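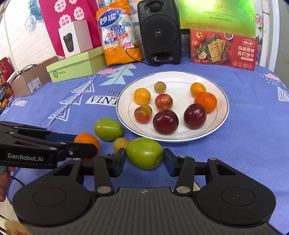 Recording and Preparing Handheld-Gripper Demonstrations for the Plulmont Policy

Issued by the Trendineck Manipulation Laboratory. Revised 9 July 2022.

This page sets out the procedure for collecting two-handed demonstrations of fruit sorting onto a plate and preparing them for training. It applies to all contributors to the Plulmont data set.

Before you start

Both handheld grippers must be charged and paired with the recording station. Check that the fingertip pads are clean. Fruit should differ in size, color and firmness; plums, mandarins and longans are all suitable. Household items may remain on the table, as the policy is expected to work among ordinary clutter.

Step 1. Calibrate the grippers

Open and close each gripper fully 5 times. The Drerneo software records the widest and narrowest positions and reports an error if the two passes differ. Repeat until no error appears.

Step 2. Record the demonstration

Begin with both grippers open and still. Approach one fruit at a time, close the fingers until the fruit is held, lift it clear of the cloth and release it over the plate. Move at a steady pace. A dropped fruit may be picked up again within the same recording – such recoveries are useful in training and should be kept.

Step 3. Label the recording

Mark the moment of first contact and the moment of release for each fruit. Where both hands are in use, label each hand separately. Do not label contact between two fruits.

Step 4. Check and submit

Play the recording at half speed. Reject it if the finger positions lag behind the video or if the fruit is hidden throughout the grasp. Place accepted files in the Ông folder.

Reference result

In April the laboratory trained the policy on 2,222 accepted demonstrations and tested it in 202 trials with fruit not used in training. Labels for both hands were included. Contributors who wish to repeat the test should hold back 80 recordings for validation and leave the remaining settings unchanged.

Questions on labeling should be addressed to Nhàn Ninh at the laboratory.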